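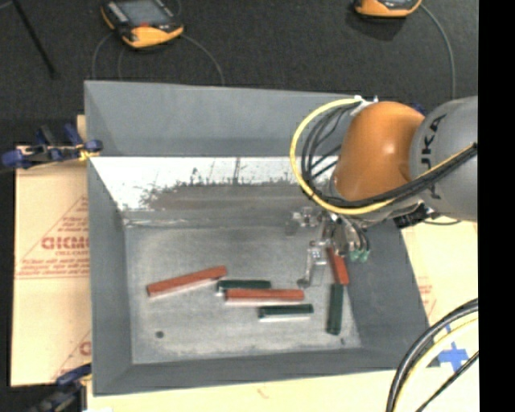
## 3. Planning and budgeting a bin-picking cell

Complete this section before requesting a quote. The worksheet at the back of the guide follows the same step numbers.

### 3.1 Size the cell

1. Measure the longest part to be picked and record its weight. Use the heaviest variant if the part comes in more than one color or grade.
2. Select a bin. Sloping walls let parts slide toward the floor but reduce the flat area. Enter the floor dimensions, not the rim dimensions.
3. Check reach at all four floor corners with the gripper attached. A bar lying close to the foot of a wall needs finger clearance on the wall side.
4. Add the gripper, brackets, fittings and cable weight to the part weight. The total must stay under 70 percent of the arm's rated payload.

> **Note:** Parts that overlap or touch end to end may need a second pick attempt. Allow for this when estimating cycle time.

### 3.2 Build the cost sheet

1. Enter the arm, controller and pendant as one line if the supplier sells them together. List any extra pendant separately.
2. Enter the gripper. The Irner two-finger kit is listed at $698 without fittings.
3. Enter cable dressing: ties, sleeves and one spare set of each cable that crosses a joint. The Vidmar sleeve set is $332.
4. Enter bin mounting. Clamps are acceptable for trials. Production cells require the Bodov base plate.
5. Enter one replacement bin per year for cells handling metal parts.

> **Caution:** Do not shorten cable loops to save cost. A loop must allow full joint travel without pulling on a connector.

### 3.3 Submit the request

1. Send the sheet and a sample of each part to the Brirnthorpe office, attention Ohemaa Issahaku.
2. Allow 12 working days for the reach check.
3. Hold the purchase order until the signed reach report is returned. Changes to bin size after that point require a new report.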